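**Costness Institute – Introduction to Automation**
**Handout 7: Laboratory visit, Zondari Hall, Jun 3, 2025**

Students are asked to read this handout before writing the visit report. It covers the demonstration in Room 921 and replaces the outline issued in April.

## 1. The task

The demonstration concerned pick and place: moving an object between a table and a container. The working area was a white surface with a woven basket on it. The objects were red and simple in shape, so that attention could stay on the hand and its approach. 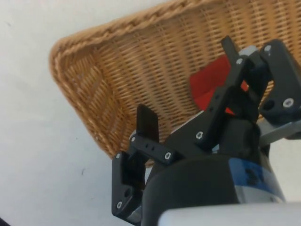
A basket is a harder container than it first appears. Its walls limit the directions from which the fingers may enter, and the rim must be cleared on the way in and again on the way out. Students should recall the section on approach paths in the Tesfamariam reader and note which of its assumptions fail when the container has high sides.

## 2. The hand

The hand has several fingers, each made of rigid black links joined at pivots and ending in a flat pad. The links are held by ordinary hex screws, and a damaged part can be replaced without taking the whole hand apart.

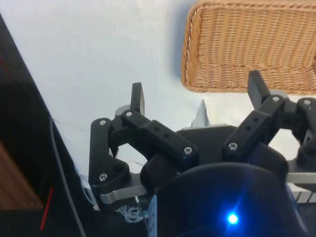 *Figure 2. The gripper with its fingers spread, near the basket.*

Flat pads suit objects with flat sides. On a curved object the area of contact is small, and the grip depends more on how the fingers are placed around it. The report should treat these two cases separately.

## 3. Approach and alignment

Before closing, the hand must be brought to a position where the object lies between the fingers. An error at this stage is seldom corrected by the grip itself – the first finger to touch will usually push the object away.

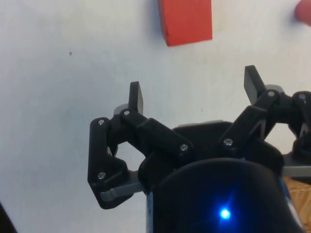

Distance is difficult to judge from a wrist view alone. Reports that discuss alignment should state what a second, fixed view would add.

## 4. Report

Submit two pages through the Narkico portal under course code 3207. Sketches are welcome and do not count toward the page limit. Questions may be brought to Room 926 during office hours.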